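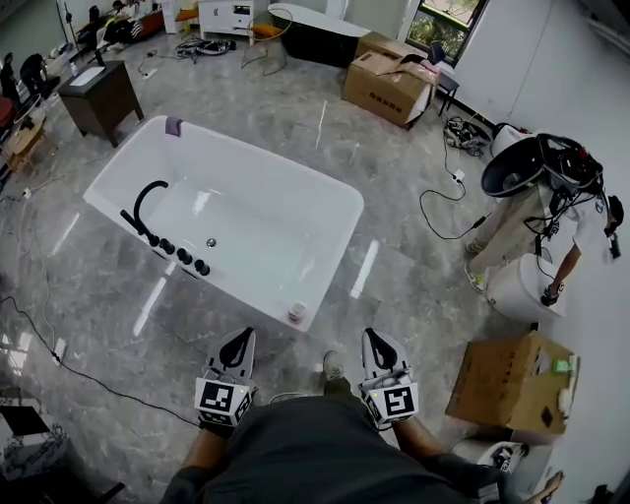
randlochkarte meint, mit so weich gelagerten Fingern brauche man an einer Armatur gar nicht erst anzufangen, der Knopf gewinne immer.

Geschrieben im August, 21:40 Uhr, von fugenkratzer

Danke, randlochkarte, für die Ermutigung aus dem Nachbarthread. Ich mache hier trotzdem einen eigenen auf. Stand Tumow: Der Arm hängt weiter halb zerlegt in der Werkstatt in Bretov, wir sammeln inzwischen die Bewegungen per Hand ein. Also Greifer in beide Fäuste und an der freistehenden Wanne so tun, als wäre man ein Roboter. Können wir besser als der Roboter.

Sorgen macht mir das Drehen. Die schwarzen Knöpfe auf dem Wannenrand sind rund, und die tropfenförmigen Polster rutschen drüber, sobald man mehr als 90 Grad will. Die Handbrause geht, der Schwanenhals geht auch, solange man ihn nur schubst. Hat jemand mal andere Polster gegossen?

randlochkarte
Steht doch oben. Härteres Material, fertig. Das Weiche ist was für Stofftiere.

fugenkratzer
Mit hartem Material zerkratzt du mir die Wanne. Die soll nachher noch jemand benutzen.

lötzinn_und_kuchen
Bitte nicht härter machen! Ich hatte an meinem Teil die Polster aus dem Sial-Set drauf, die harten, und die sind von jedem runden Griff abgesprungen wie ein Frosch (und einmal unters Regal, da liegt das Ding heute noch). Lieber weich lassen und eine flache Rille rein, quer zur Drehrichtung. Kostet dich einen Abend und ein bisschen Silikon.

randlochkarte
Eine Rille. In der sich dann die Seife sammelt.

lötzinn_und_kuchen
Dann wäscht man sie halt aus, ist doch ein Badezimmerroboter.

halbmast
Andere Frage: Was macht eure Markererkennung auf den Fliesen? Wir hatten im Keller auch so einen polierten Boden mit Deckenlicht drin, und unser Tracking hat jede Spiegelung begrüßt wie einen alten Freund. Zwei Lampen abgeklebt, danach war Ruhe.

fugenkratzer
Der Würfel am Greifer wird meistens sauber gefunden, Ärger gibt es, wenn man sich tief über den Rand beugt und den eigenen Ärmel davorhält. Lampen abkleben probiere ich, muss ich nur mit der Werkstatt klären, die hängen an ihren Lampen.

halbmast
Und die Kabel? Bei uns ist damals jemand mit Kopfaufbau und allem rückwärts drübergestiegen. Fast.

fugenkratzer
Die liegen, wo sie liegen. Kabelkanal von Plelton ist bestellt. Nach 20 Minuten mit dem Aufbau auf dem Kopf ist einem die Verlegung ohnehin egal.

randlochkarte
Ich bleibe dabei: zwei Härtegrade, innen hart, außen eine dünne weiche Haut. Wenn es schiefgeht, habe ich nichts gesagt.

fugenkratzer
Das nehme ich. Rille kommt in die Haut, dann könnt ihr euch beide beschweren. Gießform drucke ich morgen, Silikon habe ich noch einen angebrochenen Becher, falls der nicht schon von selbst fertig geworden ist.

Kontakt | Forenregeln | © Werkstattforum Bretov | Nach oben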